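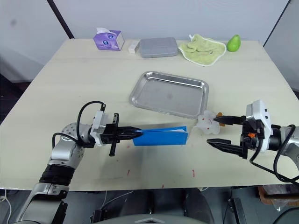
Still life was ranked near the bottom of the academic order of subjects for a long time, below history painting, portraits, scenes of daily life and landscape. The reasoning was that a painter of fruit and cloth had only to copy, while a painter of history had to invent. Students should keep this ranking in mind when they read older criticism, as it explains a tone that can otherwise seem rude. It says little about how hard the work is. A crumpled light green towel with a scalloped white border will keep most beginners busy for a full session, and a green pear standing on a pale tabletop raises the same questions of edge and shadow that a painter of kitchen pieces had to answer.

Week 4: Ordinary Things and Their Placement

Reading for this week: Yimer, "Shelf and Table," first two sections only. The third section is on flower pieces and will be set later. Copies are in the course folder. If your copy is missing the notes, ask for the longer scan.

1. Terms

Ground: the surface the objects stand on, and whatever is behind them. In many early pictures the ground is a stone ledge seen from slightly above.

Interval: the space between one object and the next. Two objects that touch are read as a group. Two objects with a narrow gap are read as a pair under some strain.

Overlap: one form partly hiding another. Overlap is the simplest way to show depth, and a painter who avoids it has to show depth by other means, usually cast shadow or a change in tone.

Local color: the color a thing is understood to have, apart from the light falling on it. A lemon is yellow even where the painter has used brown.

2. The row

Ayana Yimer's main argument is about pictures in which objects are lined up along a ledge with little or no overlap. She calls these "row pictures" and says they ask to be read from side to side, the way a line of writing is. Her chief example is the Hastham panel, which shows a jug, two onions, a folded napkin and a knife. The knife handle sticks out over the front of the ledge. Yimer spends several pages on it and you do not need to follow all of them. The point to take away is that the knife is the only object that breaks the row, so the eye goes back to it.

Tiruwork Tilahun disagrees. In her review she says the row is a habit of the workshop. Objects were kept on a shelf, the painter worked from the shelf, and the picture took its shape. She points to the Corkirdale inventory of 1906, which lists the contents of a painter's studio shelf by shelf – jugs first, then cloths, then "sundry small boxes." Her reading is plainer and leaves less for the knife to do.

You may take either side in the written work. What is wanted is evidence from the paintings themselves.

3. Cloth

Cloth does several jobs in a still life. It softens the line of the table, it lets the painter bring in a color that the food does not supply, and it shows skill. Compare the Hastham napkin, which is folded square with the creases still sharp, with the bunched cloth in the Alemneh breakfast piece. The folded napkin has flat planes that can be laid in quickly. The bunched one has to be worked out fold by fold, and you can see two places where the painter changed his mind about a shadow.

4. Exercise

Choose four objects from your own kitchen or desk. At least one must be soft. Set them in a row and draw them in pencil, then move one object and draw them again. Keep the light the same for both. Write 300 words on what changed, using the terms in part 1.

Bring both drawings on Thursday. Use the Rolow paper if you have any left from the first week; the thin sketch pads buckle when they are pinned up. Put your name on the back.

Next week: glass and metal. Please read Tilahun's review again before then, as we will start from her remarks on reflections.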